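Nestor Cabanatuan writes the grasp planner at Grusa, and he speaks of it calmly, like a man who has rewritten the same file many times. When I called him on 3rd October, he was rewriting it again.

"The old planner wanted one answer for every object," he told me. "It looked for two flat sides. A fruit does not have flat sides, so the score was always low and the arm stayed waiting."
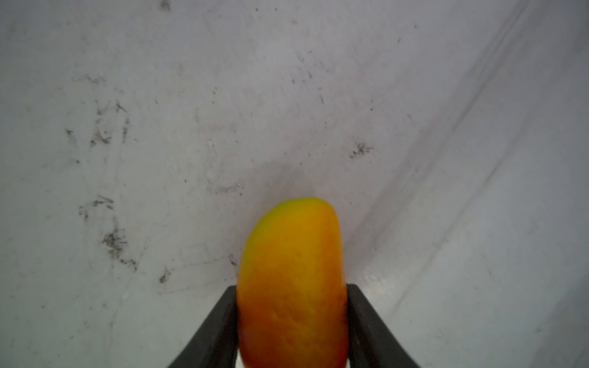
His new version, which he named Tagle, keeps 4 candidate grasps alive until the fingers are close. Only then it chooses. "With a mango I care most about the angle of approach. The closing force comes second, and we limit it in software."

I asked him what is still difficult. He answered at once that it is two arms over one table. Each arm has its own planner, and a small process between them gives permission to enter the middle.
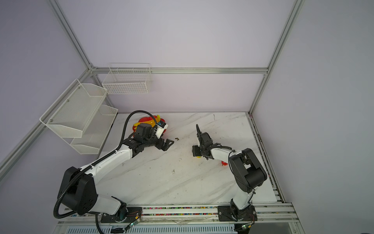

"In May this process needed over 300 milliseconds to decide. You could drink coffee. Now it needs 104, and I would like less."

The camera calibration he does not trust completely. He runs the check every morning, before he opens his mail, and he keeps the results in a plain text file. "My colleagues in Buredow want a dashboard," he said. "I told them they can read the file."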